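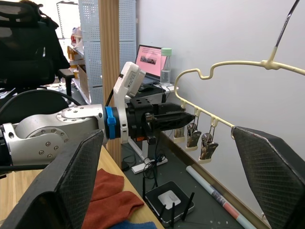 Etham, Wed 8 September

Questions about our evening Psalms groups

We've had so many lovely notes since the groups were announced, and plenty of good questions with them. These are the ones that keep coming up, with our answers. If yours isn't here, write to Filipa Brandão at the church office and she'll get back to you (she loves a full inbox, so don't hold back!).

What are the Psalms groups?

Small groups that meet in homes to read the Psalms out loud, talk about them and pray. We read one psalm an evening, sometimes two if they're short and belong together, like 42 and 43. That's the whole plan, and we are so excited about it. There's something about hearing "The Lord is my shepherd" in your neighbor's voice that makes you sit up and listen again.

Do I have to be a member of the church?

Not at all. Last time we had people from three other congregations, plus a couple who hadn't opened a Bible since they were kids. They asked some of the best questions of the whole season!

How many people are in a group?

Up to 24 can sign up for each group, though not everyone makes it every week. If a group fills up we'll offer you a place in another one.

Where do they meet?

One group meets on Jerkine Street, close to the bus stop. The other is out on Voicu Road, past the feed store. The Jerkine Street house has three steps at the front door and a ramp around the side. Voicu Road is all on one level.

How long is an evening?

We set aside 40 minutes for reading and talking, and then we pray. People often hang around for coffee afterward and you're very welcome to, but if you have a sitter waiting at home, slip out whenever you need to.

Which translation do you use?

Bring the one you like. We really enjoy having several in the room, because a word that slides right past you in one version can stop you cold in another. Psalm 23 alone gave us a long, happy conversation about "goodness and mercy" and "goodness and love." Bibles in Portuguese and Czech are on the shelf at both houses, and we have large-print copies too.

I'm nervous about reading aloud. Can I just listen?

Of course! Say "pass" when it comes around to you and the next person picks it up. The same goes for prayer. Silent prayer is prayer.

What about the angry psalms?

We read those too. Vratislav Ševčík leads the Voicu Road group, and he's especially fond of Psalm 88, which ends in darkness without any cheerful verse to wrap it up. He finds it a great comfort that such a prayer was kept in Scripture at all. David and the other writers brought God their fear, their envy and their fury, and we can bring ours.

Can I bring my children?

Children ten and up are welcome in the circle. For younger ones, two helpers run a play and story time in the next room on Jerkine Street. We don't have that at Voicu Road yet, but we'd love to start it by March.

Is there homework?

No. Some people like to read the psalm again during the week, or copy it out by hand, and we can lend you a Stidum notebook with wide lines if you'd like to try that. It's slow going, and you notice so much.

Does it cost anything?

It's free. There's no collection either. Bring a snack to share if you want to.

What if I miss a week?

Come the next one! Each psalm stands on its own, so you won't be behind.

How do I sign up?

Put your name on the sheet in the church entryway or call the office in the morning. Tell us which house you'd prefer and whether you need a ride.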